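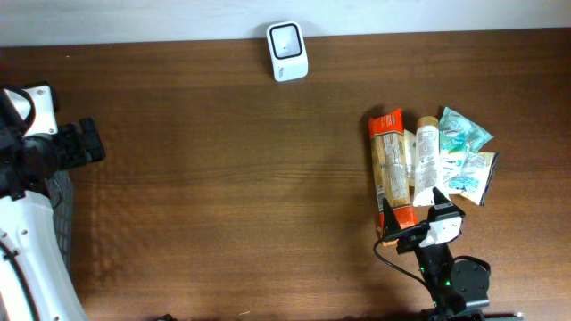 Who can use the Drasstead vacancy notices dataset?
Any person or group may use it for research, teaching or planning, as long as the source is credited.

Drasstead Vacancy Notices, release 2
Last updated 05/03/2020

Contents
The dataset holds 3,856 job and consultancy notices posted by non-profit organisations working on youth, civic and community programs. Notices came from 41 public job boards and mailing lists. Each record has 14 fields, including job title, contract length, work location, language requirements, closing date and the full text of the notice.

Files
notices.csv has one row per notice.
boards.csv lists the boards and lists we collected from.
fields.txt explains each column and the values allowed in it.

How it was made
Notices were collected by the Gruna project and cleaned with Orkesero, our in-house script. Duplicates were removed by matching title, employer and closing date. Job categories were added by hand using the Hegedűs labelling guide, version 2.

Known problems
Salary is blank in most rows. Short consultancies are often listed with no end date. Notices translated into English sometimes keep the original spelling of place names, so search for both forms.

Personal details
Contact names, phone numbers and email addresses have been taken out of the full text. If you find one we missed, open an issue with the row number and leave the detail itself out.

Next release
Corrections received before the end of May will go into release 3.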